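Section 4: Setting Up the Board

If you've followed along from section 3, you've got your table wiped down, your Gurkstead travel set out of its bag, and a cup of something nearby (not too nearby, please, I've lost a felt-bottomed rook to a mug of coffee). Now we get to put the pieces out. I love this part! I've done it nearly 2,000 times by now between the library club and my own kitchen, and I still slow down for it.

The Gurkstead is a small board, so everything I say here is scaled down from what you may have read in the big tournament guides. You don't need much table. You do need a bit of space on one side for a sorting tray, and I'd like you to have a second tray further off for the pieces that get captured later on.

Before you start

Pick the side the tray goes on and stick with it. I'm right-handed, so mine is on the right. Refilwe Sibiya, who proofread the first version of this guide, is left-handed and wants you all to know that the left works just as well. Any shallow tray will do. I used the lid of a cookie tin for years.

Note: Sort by color before you set up a single piece. On a board this size a stray dark bishop in with the white ones is easy to miss.

Placing the pieces

1. Lay the board flat and turn it so each player has a light square in the corner at their right hand. Check it twice. If the board is turned the wrong way, everything after this will look right and be wrong, and you'll find out when somebody asks why the queen is on the wrong color.

2. Start with the black pieces, all of them. Back row first, then the pawns in front. I go far side first so my sleeve isn't dragging over pieces I've already put down.

3. Tip the white pieces into your sorting tray and stand them up. It's tempting to skip the standing up and just fish them out of a heap, but you can tell a bishop from a pawn so much faster when they're upright.

4. Set the white pawns along the second row, one to a square, left to right. Leave the row closest to you alone for now.

5. Fill the nearest row starting from the left corner. Rook, knight, bishop, and keep going until you reach the other corner. The white queen goes on a light square and the king goes next to her on a dark one.

Around the middle of step 5 is a good place to stop and compare.
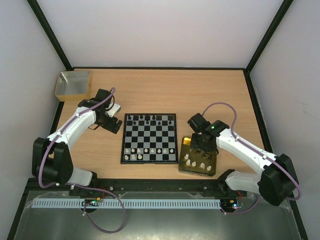
Fig. 4. Pawn row complete, nearest row started from the left. The five white pieces still to place are on the amber tray.

What I want you to notice is that the number on the tray should always match the number of open squares in that nearest row. Five open, five waiting. If you've got more squares than pieces, go look in the bag (the seam at the bottom eats pawns, I'm sorry, I've written to them). If you've got more pieces than squares, you've probably dropped a spare queen in with the rest. Some boxes of the Gurkstead come with extra queens and some don't.

6. Move the last pieces over from the tray one at a time. Hold them by the neck, not the head. The knights' ears are thinner than they look and I've glued one back on already.

7. Nudge everything to the center of its square. I do this with one fingertip, going along the row. You don't have to be fussy about it, but small boards get crowded quickly once the game opens up, and a rook sitting on a line is going to start an argument.

8. Check that the middle four rows are clear. Felt fluff counts!

Caution: Don't slide the board once the pieces are on it. The pieces are light and the bases are narrow, and one tug will send the back row over like bowling pins. If you must move it, take the pieces off first. Yes, all of them. Malachy Geraghty tried carrying a full board from the porch to the living room in August and we were still finding pawns under the couch when the heating came on.

The capture tray

Put this one toward a back corner of the table, well out of the way of elbows. It should be empty when the game begins. A shallow metal one is nice because it's easy to reach into, though it does clink, and if you play with someone who hates noise you can line it with a paper napkin. Keep it separate from your sorting tray, even if the sorting tray is sitting there with nothing on it. I used to use one tray for both and I'd end every evening unsure whether a pawn had been captured or had never made it to the board in the first place.

If something doesn't look right

Queens aren't facing each other: one of the queens and kings got swapped. Go back to step 5 and check the square colors.

Both queens are on the wrong color: the board is turned. Take everything off and go back to step 1. I know.

A piece wobbles: look at the felt underneath. If it's peeling at the edge, press it down with a dab of white glue and let it sit overnight, upside down.

Once your board's ready, section 5 covers the clock, which you can skip completely if you're just playing at home.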